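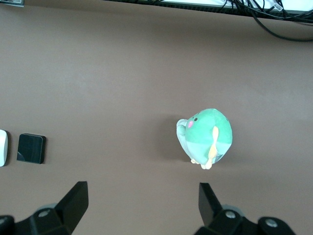

Do I need a force sensor to pick up soft things with a parallel gripper?
For most soft things you can manage without one. A compliant fingertip and a sensible current limit on the gripper motor will cover cushions, fabric, sponges and stuffed toys. A force sensor earns its money with fruit, eggs and anything else that bruises.

Kodurov K2 fingers and wrist camera set

We've stocked parallel grippers for a good while, and the K2 is the first set that has had people in the workshop staying past six to have another go. It's a pair of black two-finger jaws with a small wrist camera that looks down between the tips. Everything bolts to the Storkurura adapter plate, so if you already own one of those you're most of the way there.

The main reason to like it is the view. On plenty of wrist cameras the fingers either fill half the image or don't appear at all until they close. With the K2 both tips sit low in the picture with a wide gap between them, and you still get a good stretch of table beyond. In our mint-green plush shot the toy sits above the gap and over to the right, with its little cream feet and pink cheek showing, and there's plenty of bare brown table left to plan an approach across. The cables at the back of the bench are in view too, which is very handy if you're teaching an arm to keep away from them!

What's in the box

Two K2 fingers, left and right
Wrist camera with fixed-focus lens
Camera bracket and screws
One USB lead, right-angled at the camera end
Two pairs of slip-on tip covers, one smooth and one ribbed
Hex key
Printed card with the hole pattern for the adapter plate

How it compares

We keep the Lehner S fingers on the shelf next to these and get asked about the two all the time, so Urs Aebischer spent a happy fortnight in March swapping them back and forth on the Clisumham arm. Same controller, same table, same box of soft toys.

The Lehner is the stiffer of the two. If you're placing small metal parts or pushing connectors home, buy the Lehner, you'll be glad of it. On plush, Urs much preferred the K2. Out of 40 picks with each set he had 9 drops with the Lehner and none with the K2 in its ribbed covers. (With the smooth covers the K2 let go twice, both times on a very round toy taken too near the top.) Round toys are a lovely test, by the way. They roll, they squash, and there's no flat side to grab, so you find out quickly whether your fingertips are any good.

The camera deserves its own paragraph. Colour is better than we expected from something this small. Pale fabrics keep their detail under a bright lamp — you can make out the stitching between the coloured panels on that plush, faintly — and dark shadows stay soft. The fingertips themselves come out slightly blurred, being so near the lens. It makes no difference to finding the object, but if you want to track the exact edge of the tip, put a dab of white paint on it or use the pale tip covers we sell separately.

Fitting

Take the old fingers off and run the gripper to fully open before you start. The K2 fingers are handed, with an L or R moulded on the inside face. Start all the screws by hand, then nip them up a little at a time. The camera bracket goes on last. Leave a loose loop in the USB lead at the wrist, enough for a full turn of the last joint, and clip it to the forearm.

Run the open and close cycle a few times with nothing between the tips, then set the motor limit. Urs starts at 19 per cent of full current for stuffed toys and goes up from there if anything slips. The Clisumham controller keeps one limit per tool, so save it under a new tool name or you'll overwrite your old one. Ask us how we know!

Wear

The ribbed covers are the part that goes first. Ours were looking shiny after 1,000 closes and still gripping well, though we changed them before the comparison to be fair to both sets. Replacement covers come in packs of two pairs.

Works with

Clisumham arm, both wrist sizes
Any arm carrying the Storkurura plate
Lehner gripper body, with the longer screws (ask when ordering)

The set doesn't fit the older Storkurura plate with the three-hole pattern. If you aren't sure which you have, send us a photo of the plate and we'll check it against the card before anything goes in the post.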